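Chapter 6
Chores as a Test of Machine Skill

Clearing a bench is easy work for a person and hard work for a machine. An arm bolted to a factory line meets the same part in the same place all day. On a cluttered table it must find each object, choose a grip and avoid the neighbours.

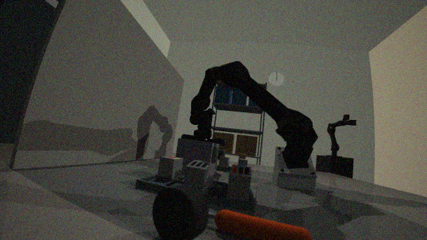 Simulated workcell. Source: K. Boateng and E. Asamoah, Festbridge.

A block with flat, parallel sides suits a gripper that comes down from directly overhead. A cylinder lying on its side may roll when touched, and a perforated block offers edges that can catch a finger. Section 2 treats these cases in turn.

Simulation lets a grasp be tried many times at low cost, but contact and friction are modelled only in part. In the Jernel trials, a controller tuned in simulation was given 51 tidying tasks on a real bench. It finished two without help. Adjei's analysis of the failures is taken up in Section 6.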